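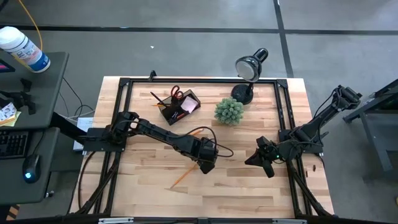 Page last changed: 2025-06-13

Living in Gonditz without a car

I sold the car in August. A few people have written to ask how it's going, and I keep giving the same answers in email, so I'm putting them on one page. I'll add to it when something changes.

First, the background. I live on the east side of Gonditz, up the hill from the old rail yard. It's a small city with a bus system that most people here have never used. I'd used it twice before last year, both times when the car was in the shop. I work downtown, I don't have kids at home, and I can carry a bag of groceries up a flight of stairs. If any of that were different, this page would be different too.

I didn't plan on giving up the car. The transmission started slipping, and the shop quoted me more than I had paid for the last set of tires, the brakes, and the exhaust put together. I drove it home and parked it and didn't do anything for a few weeks. By the end of that I was getting along well enough that I sold it as it stood to a man who wanted it for parts. He came with a trailer. I had forgotten to clean out the trunk, so we stood in the driveway while I filled a laundry basket with jumper cables, maps, and a folding chair I'd been looking for.

The bus

My bus is the 130. It stops at the bottom of Sternent Street and goes downtown by way of the hospital. In the morning it is close to full by the time it reaches the hospital and half empty after that. If you get on at my stop you can nearly always sit.

The posted schedule is accurate going in and not very accurate coming home. The trouble coming home is the left turn off the bridge, which has no arrow. Everybody who rides it knows this. The drivers are good about it and will tell you if there's a detour, but the sign at the stop won't, so I ask.

Some things I learned in the first few months:

The pass is worth it only if you ride on weekends. I bought the monthly pass in September and again in October and then did the math and went back to single fares. In winter I went back to the pass, when I stopped walking home.

Sit on the driver's side in the afternoon. The sun comes in low on the other side all the way up the hill.

The last 130 up the hill leaves downtown earlier than you'd like. If I'm out for dinner I either watch the clock or plan on a cab. I've missed it three times. Twice I walked, and it took most of an hour, with the steep part at the end. The third time it was sleeting and I paid for a ride without feeling bad about it.

Bring something to read that you don't mind getting rained on.

Groceries

This was the part I worried about most. When I had a car I did one big shop at the warehouse store out by the highway and then ran out of milk in the middle of the week anyway. Now I go to Motaung's, on the corner across from the laundromat, two or three times a week on the way home from the stop. I'd lived near it for years and only ever gone in for ice.

It costs more per item. There's no getting around that. The cereal is a dollar more and the coffee is worse. On the other hand the produce is better than I'd assumed, the eggs are local, and I throw out a lot less. My spending on food has come out nearly the same. I thought it would go up, and in the first month it did, mostly because I was hungry every time I walked in.

Heavy things are a nuisance. Cat litter, flour, dish soap in the big jug, anything in glass. I have a two-wheeled cart, the kind with a canvas bag and a metal frame, and it is fine on the flat and bad on stairs. For a while I felt silly pulling it. My neighbor Zodwa Jacobs has had one for years and told me to get the kind with bigger wheels, and I should have listened. The small wheels catch in every crack on Sternent. I'm on my second one now.

I tried delivery and didn't take to it. The bananas came green and the bread came flat, and I had to be home for it.

Winter

We got a real one this year. The city plows the bus streets first, so on the worst days the 130 was running and I got to work when people with cars could not get out of their own driveways. The sidewalks were another matter. The hospital clears theirs to the pavement. The block of Sternent between the church and the stop wasn't cleared at all for most of January, and I walked in the road with everybody else.

I bought a pair of boots with a proper tread and a set of slip-on cleats. The cleats are good on ice and terrible on the floor of a bus. Take them off before you get on. I also bought a better hat. I used to own a thin one for getting from the door to the car.

I don't miss scraping the windshield. I do miss having somewhere warm to sit while I wait.

Getting out of town

This is where it gets hard, and I don't want to pretend otherwise. My sister lives two counties over. There's an intercity bus that stops near her, but it leaves at an hour I wouldn't wish on anyone and comes back the next day. Before, I'd drive over for lunch and be home by dark. Now a visit is an overnight, so I go less often and stay longer. She says she likes it better this way. I'm not sure I do. I've got a bad back and she has a soft guest bed.

For everything else I rent. There's a place called Hiler out past the rail yard that rents small cars and pickups by the day, and they'll let you return it after hours if you drop the key through the slot. I rented from them for a trip to the lake, for hauling an old couch to the dump, and for a funeral. You need to book ahead in summer. The pickup smells like dogs, which I don't mind.

The lake was the thing I thought I'd be giving up. I used to go up on a whim, on a warm evening, and swim and come home. I've been once since I sold the car. I planned it, it rained in the morning, and I went anyway since I'd paid for the day. It was a nice enough trip but it wasn't the same as going because the evening was warm.

The money

I kept track of this, as I keep track of most things. Between September and the end of May, after bus fare, cabs, rentals, both carts, the boots, and the hat, I'm ahead by $1,634 compared with what I spent on the car over the same months the year before. That counts insurance, gas, registration, and ordinary repairs. It leaves out the transmission, which I never paid for, and the money from the sale, which went straight to the dentist.

I expected the number to be bigger. People who write about giving up a car tend to quote very large savings, and I think they must have had newer cars than mine, with payments. Mine was old and paid off and mostly just needed gas. If yours is too, don't count on getting rich.

What I'd tell someone thinking about it

Try it for a month with the car still in the driveway. I did that by accident. Put the keys in a drawer and see which days you go and get them. For me it was the days I had to be in two places far apart, and rainy evenings, and once for a bag of potting soil. If you're going to the drawer every other day, keep the car.

Figure out the doctor before you need the doctor. My dentist is on the 130, but my eye doctor is in an office park with no sidewalk and no stop, and the first time I went I walked along the shoulder of a four-lane road in good shoes. I've since changed eye doctors.

Tell people. I was shy about it at first and said no to things I'd have liked to go to. Then a woman at work found out I'd skipped a dinner for lack of a ride, and it turned out she drives past the bottom of my street every night. I chip in for gas and bring her tomatoes when I have them.

Get to know your stop. Mine has a bench but no shelter, and the awning at the dry cleaner's is close enough that you can wait under it and still make the bus if you step out when you see it come off the light. The man at the dry cleaner's doesn't mind as long as you keep clear of his door.

The city is redoing the routes in the fall and there's a map of the proposed changes in the library lobby. On the map I looked at, the 130 keeps its stop at Sternent and loses the loop by the hospital on weekends. I sent in a comment card about the left turn off the bridge. I'll change this page when the new schedule comes out.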